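Zornen 285 Hand-Held Gripper – Replacement Pads, Pins and How I Look After Mine

Parts and service page, written by Hortensia Carrasco
Last updated 15 July 2019

Hi and welcome! If you landed here you probably own a Zornen 285, or you've inherited one with a grip pad hanging off it and you want to know what to order. I sell the spares, I fix the ones people mail in, and I use one myself most weeks, so this page is half shop and half me rambling on about maintenance. Prices are on the order form.

What's in the pad kit (part 922)

You get 2 ribbed pads, a strip of backing adhesive, a set of joint pins with caps, and a little tube of dry lube. The pads come in the blue rubber only. I used to stock a gray one from Durkach as well, but it went shiny on me far too fast and I got tired of the emails, so I dropped it last September. If you still have a gray pair and they're gripping fine, keep running them!

The kit fits the 285 and the older Villalba hand unit. It does not fit the short-finger Zorkardale, no matter what the forum says. The pad is too long and it will hit the hinge before the fingers close.

Changing the pads

Open the fingers all the way and unplug the cable first. Peel the old pad from the tip down toward the hinge, slowly, and if it fights you use a hair dryer on low (please not a heat gun – I have a drawer of warped fingers that people sent me after trying that). Wipe off the leftover glue with rubbing alcohol and give it a few minutes.

Stick the new one on from the hinge end up. The ribs should run across the finger, so that fabric sliding out has to climb over every one of them. Press hard along the whole strip, then close the fingers on a folded towel and leave it overnight. I've skipped the overnight part when I was in a hurry and I've regretted it every single time.

Checking the joints

Hold one finger by the bracket and wiggle it. A tiny bit of play is fine. If you hear a click, pull the cap on that joint and look at the pin. A worn one has a groove you can feel with your fingernail. Swap both pins on that finger while you're in there, they wear together. One drop of dry lube per hinge, no oil! Oil picks up lint and turns into a gray paste that gets into everything, and then it gets onto whatever you're holding.

Test it on real clothes

I never trust a fresh set of pads until I've done a round of laundry with them. A smooth block of foam tells you almost nothing. I like a mix on the bed: a thin shirt, something dark and heavy, and a fleece, the older and fuzzier the better.

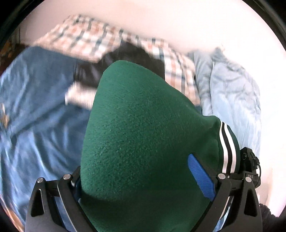
Grab a good big handful, squeeze, lift, and watch the pads and not the cloth. If a pad edge starts to roll outward, it isn't stuck down properly and you need to press it again. Do 8 lifts, open up, and brush the ribs with an old toothbrush. Pilled fabric is murder on the grooves, and a clogged pad feels exactly like a worn one, so clean it before you spend money with me.

While you're at it, check that the cable on the side module still has slack with the fingers wide open. A tight loop will work the connector loose sooner or later, and I can replace that connector but it's a fiddly job and I charge for it.

Sending yours in

Take the pads off if you're mailing it for joint work, and put a note in the box saying what it's doing wrong. "Broken" isn't enough for me to go on! I usually have units back out in 2 weeks, a bit longer if I have to wait on hinge plates. Orders for pads alone go out with the next mail run.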